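Can a machine do the boring bit yet?

Interview, typed up the same evening, so forgive the state of it.

Femurine is two rooms over a tyre place in Jirkov. They put together kits. Dressing kits mostly, for clinics and care homes, and a smaller line for vets. Gauze, syringe, wipes, a folded sheet, lid on, next. Last April they sent out 2593 of them, nearly all packed by hand. I wanted to know how long that lasts.

The operations lead agreed to talk if I kept names out of it and was gone by lunch. Fine by me. She used to pack kits herself, four years on the bench, before she got anywhere near a budget.

First question, the obvious one. Can a robot do it?

"Some of it. Slowly. Ask me again after the summer."

Which bits?

"Picking one thing up and putting it in one place. That's fine now. It wasn't fine at Christmas. If the pads are spread out it'll get them. If they're in a heap it gets two, or it gets the corner of one and drops it over the side."

And people don't do that?

"People do it all the time. But a person looks down and picks it up again. Takes half a second and they don't stop talking while they do it."

She is not gloomy about it, I should say. She laughs a lot. But she's been sold things before. Three years back they paid for a machine from Galindo, a sort of chute and flap arrangment, meant to drop one pad per kit. Worked on the pads it was bought for. Then the supplier changed the wrapping and it jammed from then on. It's in the corridor with coats on it.

"That's what made us look at arms. An arm you can show something new. The flap machine, you get a man out from Galindo with a spanner and he charges for the drive."

So what's hard? I had assumed the syringes. Long, awkward, roll about.

"No, syringes aren't the worst. Wrapped ones don't roll. The trouble is they lie across each other, so you pull one and another comes along with it. But there's something stiff in there to get hold of. Gauze is nothing. You squeeze it and it just goes."

And the plastic wrap?

"Shiny. Cameras hate shiny. You or me, we see a packet. The camera gets a lot of white sparkle and has to guess where the edge is." She did a face here, squinting. "And it's a red tray one week, a blue bin the next, under whatever lights we've got."
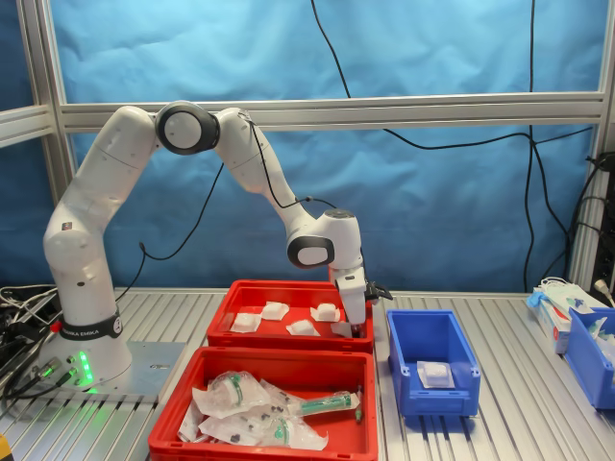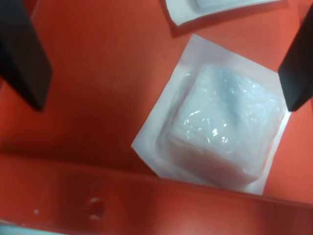 I asked about speed. She had the numbers on a bit of card by the kettle. A good packer on the bench does 40 kits an hour with the radio on. The arm is at 2. She said it twice in case I thought I'd misheard. Two.

"But it's two at three in the morning as well, if we let it. We don't let it. Not yet. Somebody has to be in the building."

Why, what happens?

"Usually it just stops. Holds something in the air and waits. You come in and it's stood there like it's forgotten why it went upstairs."

The software side comes from Meltel, who log every attempt and send over a tally. On the last one, 2045 picks tried on gauze alone. She wouldn't give me the success rate, said it'd be out of date by the time I'd typed it up and that the vets' line would ring her about it. Fair enough.

What about the packers, are they worried? Long pause.

"Some. Course they are. I've told them what I'd want told. It isn't taking the bench this year. If it ever does the gauze, good, because gauze is what does your wrists in. I've still got the wrist. What I can't see it doing is the check at the end. Seal split, wrong size, bit of fluff in the lid. They spot that without looking, nearly."

Would she have one at home? I ask everyone this.

"For what, the washing? It can't fold a pad. It's not getting near a duvet cover." Then she thought about it. "Emptying the dishwasher. I'd pay for that. Only the plates though, I wouldn't trust it with the glasses."

Phone went at that point, a clinic short of a delivery, and I was shown the stairs. Will try and get back after the summer as she suggested. If anyone reading runs a similar bench, bigger or smaller, write in, I'd like to compare hourly figures on the wrapped stuff especialy.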